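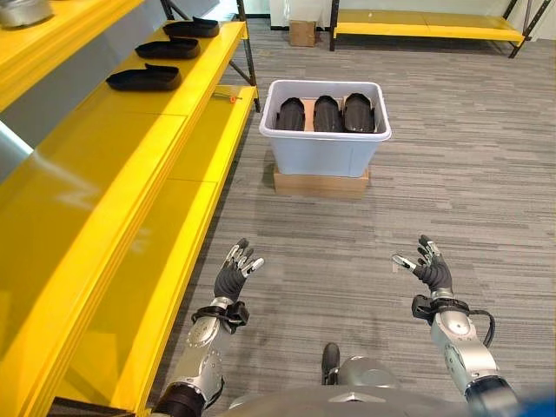
Learning to reach from the robot's own point of view

It has been a very good summer in the manipulation group at Rondcombe, and we want to share a result before the paper is in its final shape. Katalin Bozsik and Gert Ndlovu have been working on a question that sounds small and has eaten most of their year: how much can a two-handed humanoid learn about picking and placing if all it gets is the view from its own head?

The usual setup in our lab adds fixed cameras on the walls and markers on the parts. Those work nicely until someone moves a shelf. Katalin's idea was to throw all of it out and train on head-camera video paired with the joint readings from both arms. The robot sees its own hands in nearly every image, and the method leans on that. Before it predicts any motion, the network has to guess where each hand will appear in view half a second later. Gert calls this the "where will my hand be" task, and it runs on every training clip, including the clumsy ones we used to delete.

The work area is simple. There are yellow shelves with shoe soles and metal parts on them, and a plastic bin on the carpet. Shoe parts turned out to be a wonderful choice (thank you, Nga Đinh, who suggested them back in January when we were still stacking blocks!). A black sole lying near other black soles gives the vision side very little to hold on to, and a hand that closes on one hides a good part of it right away.
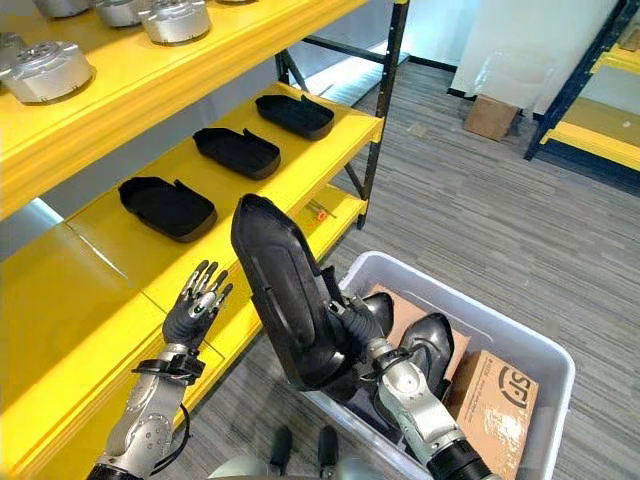
The hand-prediction task helps most at exactly that point, once the fingers cover the edge they are trying to hold. Our older method, which we named Nostedell, tended to freeze or let go there. The new one, Tiswood, keeps a running guess of where the hidden edge must be and carries on. Over our latest round of trials it finished 90 percent of its sole pickups, and it got there with 902 recorded clips. We had planned on needing far more than that – Gert had already booked recording time into the fall, and has happily given it back.

There is plenty left to fix. Placing is still weaker than picking, mostly when the bin is already partly full and the robot has to choose a gap. Wrist cables wander into view and the network sometimes treats them as part of the hand. And we have only tested on one robot, so please don't read this as a finished recipe.

The part we are most excited about is what happens with rigid objects. Hằng Nghiêm has started on the silver cylindrical housings, which are a different problem altogether: shiny, round, and set out on a glossy yellow surface that throws back the overhead lights.

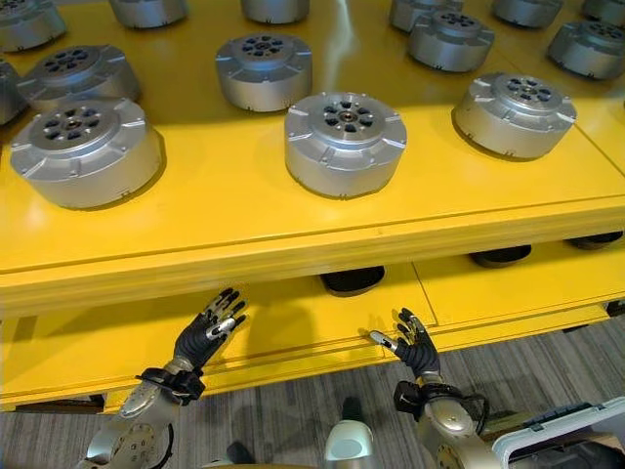

Photo: Rondcombe manipulation group

With the housings, the robot has to pick one target among many that look the same and stay with it as both hands come up. Hằng's first attempts kept switching targets halfway through the reach, which was fun to watch for a day and then much less fun. Her fix is to have the network commit to a target early and pay a penalty in training for changing its mind. It's too soon for numbers, but the reaches already look steadier, and she'll have a proper comparison for the next issue.

Rahel Mayrhofer is cleaning up the training code so that other groups can try it. If you have head-camera clips with matching joint readings and would like to test Tiswood on them, write to her through the group page – messy data is very welcome.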